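Stenby Darts League: Winter Format and Match Rules
Issued to all team captains, November 2021
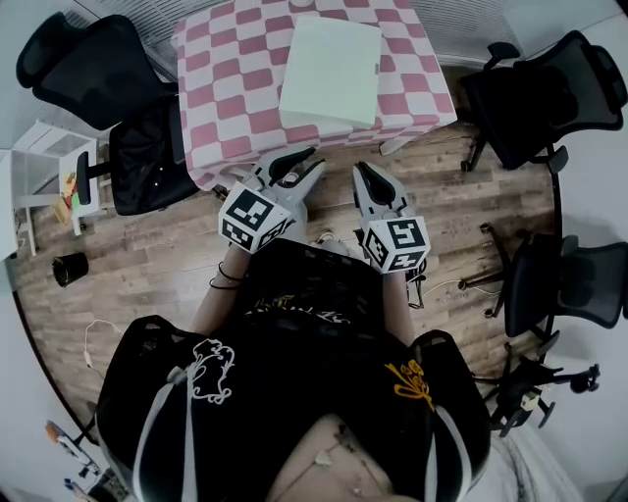
Format for the winter singles

The winter singles will be played at the Guthrie Rooms as a straight knockout with seeding for the top eight players in the summer averages. The group stage used in previous seasons has been dropped. It produced too many dead matches in the final round, and it made the evening finish times hard to predict.

All matches start at 501, straight in, double out. Rounds one and two are best of five legs. The quarterfinals are best of seven, the semifinals best of nine, and the final is best of eleven. There are no sets at any stage.

Seeding is taken from three-dart averages in league play only. Scores from the Galdale friendly in July do not count, since several of those legs were played as doubles and the sheets do not separate the throwers. Players with fewer than six league matches on record are unseeded, whatever their average.

Torquil Swanson enters as top seed with a league average of 77. His best single match of the season was 86, played away at Galdale over five legs. The gap between those two numbers is normal for a short format. One good leg in three can move a match average by several points, and for this reason a season figure is used for the seeding.

How the average is worked out

Several captains have asked for the method in writing after differences appeared between their own sheets and the published table.

Take the total points scored across all legs, divide by the number of darts thrown, and multiply by three. A player who checks out with the first dart of a visit has thrown one dart in that visit. Scorers who record it as three will lower the winner's average, and most of the errors in the summer sheets were of this type.

A bust visit scores zero but the darts still count. If a player busts with the second dart, the league counts the visit as three darts. Some other leagues count only the darts thrown. Ours has used the full visit since the table was first kept, and changing it now would make the older figures useless for comparison.

Legs awarded by default are left out of the average. They stand as legs won for the match result only.

Checkout percentage is recorded separately. It is the number of legs won divided by the number of darts thrown at a double. A dart counts as an attempt when the remaining score can be finished with that one dart: any even number from 2 to 40, or 50. The rule applies even if the player chooses to throw at something else in order to leave a better number. Scorers should not try to judge intent.

Board setup

The center of the bull is set at 5 feet 8 inches from the floor. The face of the board to the front edge of the throw line is 7 feet 9.25 inches, measured along the floor from a point directly below the face and not from the wall. The diagonal from the center of the bull to the throw line at floor level should come out at 9 feet 7.375 inches, and it is the quickest check that both of the other measurements are correct.

The two Vastura boards bought for the season are to be turned one segment pair after each evening, so that the 20 stays on a dark segment. Move the number ring to match, and check that the wires under the 20 and the 3 sit flat before the clips are closed. Do not spray the boards with water. They are sisal, and moisture makes the fiber swell and lift away from the backing.

Lights are to be switched on before practice begins and left on through the last match. A dart that is hard to read in shadow must be read from the front of the board, by the scorer, before either player touches it.

Practice and order of play

Each player is allowed nine practice darts at the match board. Players arriving after their match has been called lose this allowance. A player who is not present 15 minutes after the call forfeits the first leg, and after 30 minutes forfeits the match.

The throw for the first leg is decided by one dart each at the bull. The inner bull beats the outer bull, and either beats a dart outside the ring. If both players land in the same ring, the darts are pulled and both throw again in reverse order. Outside the ring, the nearer dart wins. The throw alternates after that, except in a deciding leg, where the players throw for the bull again.

Scoring

The losing player of each match marks the next match on the same board. First-round matches on board two will be marked by the players with a bye – the list will be posted by the door. Markers call the score after each visit and write the remainder at once. They may tell a player what has been scored or what is left. They may not suggest a route to a finish.

Any error in subtraction must be raised before the player concerned throws again. After that the written figure stands, even where both players agree that it is wrong.

Prize money

The fund is 500, paid to the four semifinalists. The winner takes half. The runner-up takes a quarter, and the two losing semifinalists split the rest equally. There is no payment for the highest checkout this year, although it will still be recorded in the table.

Entries

Captains should send names in on the standard sheet, one per team, with the preferred spelling for the draw. Up to 3 late entries may be added as unseeded players if there are byes still open. Substitutions are not allowed once the draw has been made. If a player withdraws, the opponent moves through to the next round and the bracket is left as drawn.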